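Findness pulls hand-held grippers after fingers close on their own

2020-08-14

FINDNESS – Work with hand-held grippers stopped at Joly's home tidying project here after a fault made the fingers close without anyone squeezing the handle. One worker got a pinched thumb. No broken bones, no hospital. The company says all 82 of its grippers are off the tables until a part in the handle is swapped out.

The fault showed up during what staff call box work, where small household things get picked up off a table and put in a box, one after another, all day. The recordings from the grippers go toward teaching robots to do the same job in ordinary homes. Joly runs it in rented flats and in the homes of people who sign up.

Tullio Bellini was on the gripper that failed. He had let go of the handle completely, he said, and was using his free hand to turn over a tin that had landed on its lid.

"I wasn't pressing anything. It just shut. First I thought I leaned on it, then it did it again."

The second time is when it caught him. His thumb was between the pads for a few seconds until a coworker pulled the battery. He was back the next morning with a bandage and says the nail will probably come off.

Work at one of the tables, with the box still to be filled and the small stuff lined up in front of it:

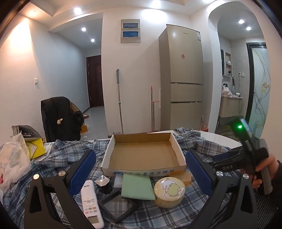
What went wrong

Joly blames a small sensor in the handle that tells the motor how far the grip has been squeezed. In the bad units the sensor slips out of place after heavy use, and the motor reads that as a full squeeze. The fingers then close and stay closed.

Four grippers have done it so far. All came from the same delivery, put together by Dullon, a workshop that builds handles for Joly and a couple of other customers. Dullon did not dispute the fault but said the sensor was rated for 3000 squeezes between checks and that some units had gone well past that.

Joly says it was never given that number. Dullon says it was on the sheet in every carton. Nobody at either place could produce the sheet when asked, though Dullon promised to send a copy.

Italo Carbone, who looks after safety for Joly's home crews, said there had been an earlier warning. A worker reported a "sticky" gripper two weeks before Bellini got hurt. It was wiped down, tested for a few minutes and put back in use.

"That should of come straight to me," Carbone said. "It went in the cleaning log. Wrong log."

The motor is not strong enough to break a finger, he said – but the pads are made to hold on to slippery things and they don't let go easy. There is no release button on the model in use. The only way to open a stuck one is to cut the power, and the battery clip sits under the handle where it is hard to reach with one hand.

What happens now

Every gripper gets a new sensor and a dab of glue to keep it in place. From now on each one comes in for a check at 500 squeezes, counted by the software. Carbone also wants a release lever on the side, which Dullon says it can make but not before November.

Crews have been told to keep their free hand out from between the pads at all times, powered or not. Things that fall over get picked up again with the gripper or left where they are.

Workers are being paid for the days they miss, Joly said. Families who signed up for sessions this month have been called, and most will get a new date. A few homes in the Buvovard area were already finished and arent affected.

Bellini plans to go back when the repaired units come in. He would like the lever first.

"I'll do it. I'll just be watching my thumb more then the box."

Joly expects the first repaired grippers back on tables within the next couple of weeks. The labor inspector has asked for the logs, including the cleaning one.

Shares 82 | Comments 4

Comments

mapleside_dee
No release button on something that grabs?? My garage door has one.

R. in Buvovard
We had a crew here in the spring, very polite, no problems. They did move my remote and I was two days finding it.

toolcrib
Glue is not a fix. If the sensor walks, the mount is wrong. Seen it on staplers.

mapleside_dee
@toolcrib thats what my husband said too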